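Nulitz Two-Arm Teaching Station

Teach a pair of arms by showing them, and keep every second of it.

Overview

The Nulitz is a tabletop station for collecting examples for learning systems. Two arms share one table, a person guides them through a task, and the station saves what the arms did alongside what the cameras saw. We build it at Sulier, in the same room where we use it, and a lot of what follows comes from our own long afternoons of picking things up and putting them in trays.

We love this machine. It started as a pair of arms and a pile of scripts that only Jyoti Mathur could run in the right order, and now a new operator can sit down and have a clean recording before the coffee is finished. (We timed Chrysanthi Stergiou on her first morning. She kept the coffee.)

What you get

Two arms with parallel grippers, mounted to face each other across the work area
A chest-height camera view that takes in the table and the arms together
A pair of hand controllers, one for each arm, with a squeeze grip for opening and closing the fingers
A foot pedal for start, stop and throw away
The Dimside recording software, with a license for one station
A starter box of small objects and trays

About the starter box

People ask why we ship toys. A small animal is a wonderful thing to practice on! It has legs, a tail, a bumpy head and no obvious right place to grab it, so two operators will pick it up in two different ways, and a learning system gets to see both. Blocks are fine for checking that the grippers line up, but after a day of blocks your recordings all look alike. Swap the animals often, turn them to face every direction, and mix in a few things that are close in color to the tray. Shaimaa El Fassi puts together our task lists, and she is always after the pairs that are hard to tell apart.

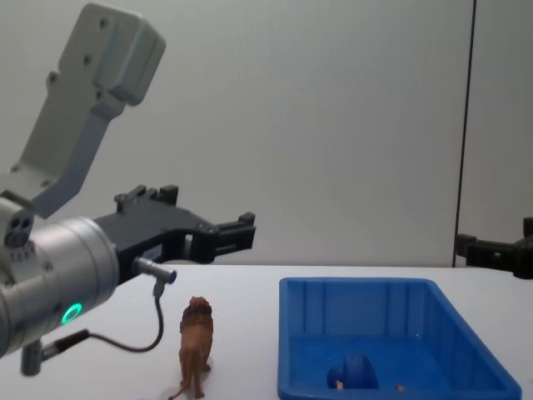 Recording a session

Set the objects out, press the pedal once, do the task, press the pedal again. Each press makes one example, and Dimside shows it on the side screen with all its streams lined up on a single time bar. Drag along the bar and the arm positions, finger openings and pictures all move together. If the take went badly, hold the pedal down and it goes into a separate folder. We don't delete failed takes by default. A fumbled grab followed by a good second try can be some of the best material you collect, and you may want it back in December when you're training on something harder.

You type the instruction before you begin, in plain words: "put the animal in the tray," "hand it to the other arm," "take everything out." Dimside remembers what you typed last and will offer it again, and it can also shuffle a list so the operator doesn't do the same thing all day long.

Between takes, move things. The software gives a gentle nudge on the side screen if the starting picture looks too much like the last 5 takes. Areti Vrettos asked for that one after looking through a whole day of her own recordings and finding the same corner of the table in nearly all of them.

How it feels to drive

Light. The arms follow your hands closely, and you can turn the scaling down for fine work, so a big sweep of your hand becomes a small move at the fingertips. Each arm can be parked by itself while you work with the other. We spent a silly amount of time on the squeeze grip and we're proud of it: you can close the fingers slowly, stop halfway, and hold there.

New operators tend to rush. Our advice is to go at the pace you'd use to set a table, and to finish the move cleanly even when you know the object is already where it should be.

Storage and export

The drive inside holds 2000 examples at the default settings before it asks you to move some off. Export goes to plain folders, one per example, with the instruction saved as a text file you can open in anything. If you already have tools of your own, you won't need to change them much. The folder layout is written up in the manual, on a single page.

Numbers

Part number: 223 (full station), 198 (table kit without arms)
Arms: 2
Operators at a time: 1, or 2 with the second seat kit
Power: standard wall outlet
Software: Dimside, updates included

Good to know before you order

The station likes a plain background and steady light. A light-colored wall behind the table works very well. Windows to the side are fine if you have blinds. Leave room for the operator to stand up and reach in, as you'll be resetting objects by hand all day.

The table kit is for groups that already own arms. Write to Vasiliki Tsoukalas with the model you have and she'll tell you whether the mounts fit, and what cable lengths to ask for.

Second seat kits ship separately from the station.

Page updated 09/02/2022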